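Blackwood Village Hall forum > Events and fundraising > Tombola or stalls for the May fair?

grolterano
4 March 2022
Opening this up before the hall meeting. Last year the tombola made less than the cake table and took up twice the space. I would like to drop it and use the corner by the stage for small games the children can play for a token. We have 17 tables booked already, so whatever goes in that corner has to fit on one of them.

What I have in mind is a throwing game with two tubs at the back of the table and a line taped on the floor.

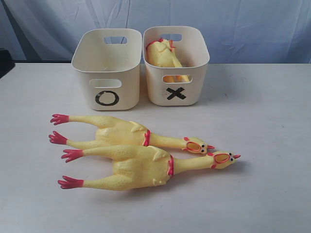

The two tubs, side by side on a white table.

Five tokens a go is too many for the little ones, so I would say one token, three throws.

Yvette Fortin
I would keep the tombola. People bring bottles for it every year and they expect to see it. My mother's generation will not throw things at a tub, but they will buy a strip of tickets and stand and talk. The money was down last year through the weather, and the cake table was indoors.

prurkport_dad
Yvette is right about the weather but I still agree with the first post. The tombola takes two people all day, one on tickets and one finding the prizes. We were short on the gate because of it.

Annick Doucette
Prices are what I would sort out first. At the Prurkport fair everything costs one token and the tokens are sold at the gate, so no stall handles cash. They sold 2507 tokens and there was one cash box to count at the end. For the throwing game you want something soft that does not roll off under the next stall, and rubber chickens are good for that. They are long, though. One laid down in front of a pair of tubs is longer than both tubs together, so a child can get one to land across the rim, and you need to decide beforehand whether that scores.

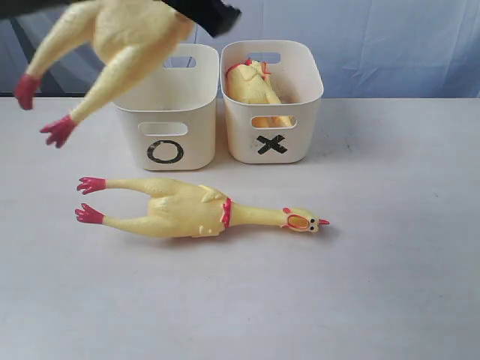 grolterano
I would count across the rim as a score. Tokens at the gate sounds fine to me, but who sells them when the gate is busy? We had a queue back to the bus stop.

Yvette Fortin
Tokens put people off. They buy four, spend three and go home cross about the last one. Cash is simpler for everybody over 60.

flitora
I did the layout last year so I can say what fits. List so far for the stage corner:

1. Throwing game. One table against the wall, with cloth hung behind it to stop anything going into the stage curtains.

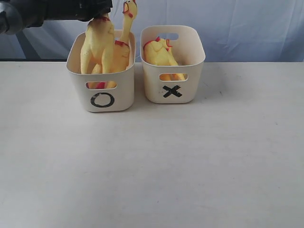
2. Tombola, if it stays. Needs two tables and a clear run in front. It could go in the side room, where it would be out of any rain.

3. Book stall. Same place as before. Please bring boxes on the morning and not the night before.

prurkport_dad
Side room for the tombola is a fair answer. It still needs two people.

Yvette Fortin
I will do tickets and my sister will do prizes. That is your two people.

Annick Doucette
One more thing on the game. Get deep tubs or get more than two, as they fill up quickly and then the next throw bounces off.

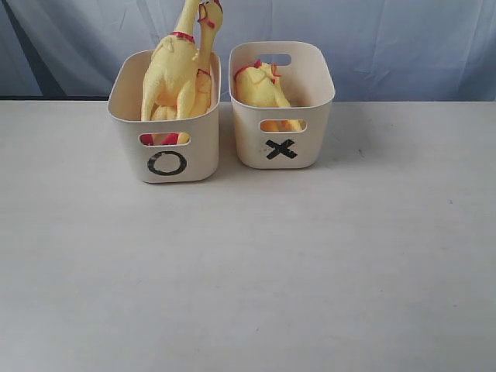

Chickens sticking up well above the rim on the left.

grolterano
Noted. Someone can empty them between goes. I will put the side room to the meeting, and tokens against cash as a separate item, as I can see we will not settle that on here.

Yvette Fortin
Cash.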